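Hulden Baths: poolside and changing room walk-round, with comments

Checked by: Maiara Honorato
Second pair of eyes: Ronaldo Godoy
Date: 8/5/20

I love doing this one! It is my first full walk-round since I took over the list from Silvana Assunção, and the building is in better shape than I dared hope. Ratings are the same as ever: Good, Watch, Fix. Anything marked Fix has a name next to it.

ENTRANCE AND CORRIDOR

Front door closes by itself: Good. Lovely soft close now the arm has been adjusted.

Door mat flat, edges down: Watch. The corner nearest the shoe rack is starting to curl. Ronaldo has taped it, and the tape is holding, but we want a new mat before the wet weather.

Fire exit signs lit: Good. All of them, including the one by the boiler room that used to flicker.

Corridor clear to full width: Fix (Odair Holanda). Stack of kickboards in bags outside the store. They are beautifully clean kickboards but they can't live there.

CHANGING ROOMS

Benches firm, no splinters: Good. I sat on every one of them and bounced.

Lockers: Good, apart from locker 99, which jams if you close it gently. Sign put on it.

Floor drains clear: Good. Silvana's trick of lifting the grates with the old brass hook still works a treat, and the hook is back on its nail.

Hairdryers: Watch. The one nearest the mirror has a warm plug. Unplugged and put in the office for Odair to look at.

Hot water at the basins: Good. Comes through quickly and isn't scalding.

SHOWERS AND TILED WALLS

This was the part I was most looking forward to. The regrouting was finished in December and I wanted to see how it had settled after a proper run of use. Walls tapped by hand from floor to shoulder height, listening for hollow spots. Only the panel under the third shower head sounded different, and even that was faint. No loose tiles came away. I have drawn a pencil ring round the spot so that whoever does the next check can find it.
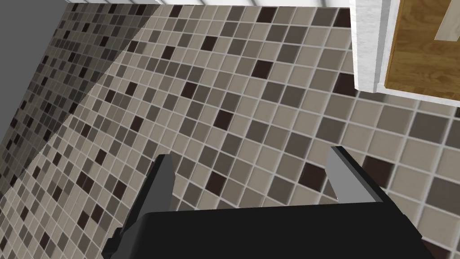

Can we still use the vinegar spray on the walls between deep cleans?
Please stop using it, because acid slowly eats into cement grout. Warm water with a little neutral cleaner, then a good rinse, does the job nicely.

Sealant where wall meets floor: Fix (Ronaldo). Black specks in the corner behind the door, and the bead has pulled away enough to get a fingernail in. Cut it out and start again, please. Let the gap dry overnight before the new bead goes in.

Shower heads descaled: Good. Such an improvement! You get a real spray out of all of them now.

Grab rails: Good. I pulled on each with my full weight. The screws on the low rail had a bit of play, so Ronaldo nipped them up while I was there.

Non-slip strips: Watch. Worn smooth on the step down. They will see us through the summer but I would order the replacements now.

POOLSIDE

Depth markings readable from the water: Good. I got in to check (any excuse).

Throw ropes and poles in place: Good. All 4 where they should be. The rope on the deep-end hook had been coiled in a knot, so I re-coiled it. Big loops, free end on the outside. It has to fly when you throw it.

Ladder treads: Good.

Lane rope anchors: Watch. Surface rust on the far end. Wiped off with a cloth and no pitting underneath, so keep an eye on it.

Cracked coping stone by the shallow steps: Fix (Odair). It isn't sharp yet. Cone put out in the meantime, and please leave the cone there even if it looks untidy.

PLANT ROOM AND STORE

Chemicals kept apart, lids on: Good. Very tidy shelves. Whoever labelled them in big capitals, thank you.

Goggles and gloves: Fix (Maiara). Gloves present, goggles scratched so badly I could hardly see through them. New pair on the list.

Eyewash bottle in date: Good.

Test log filled in: Watch. Two gaps in the evening column. The readings were taken, they just never made it on to the sheet. There is now a pen on a string.

FIRST AID

Box full and sealed: Good. Box of 100 plasters topped up. Burn gel added for the kitchen end.

Phone by the office works: Good. Rang Valquíria Frota on it and she picked up straight away, so the line is clear too.

STILL OPEN FROM LAST TIME

Outside light over the bike rack. Part ordered, not arrived.

Gate latch. Done, and it clicks shut beautifully.

Signed copy is in the blue folder. If you disagree with any rating, write on the sheet in a different colour and put your initials by it.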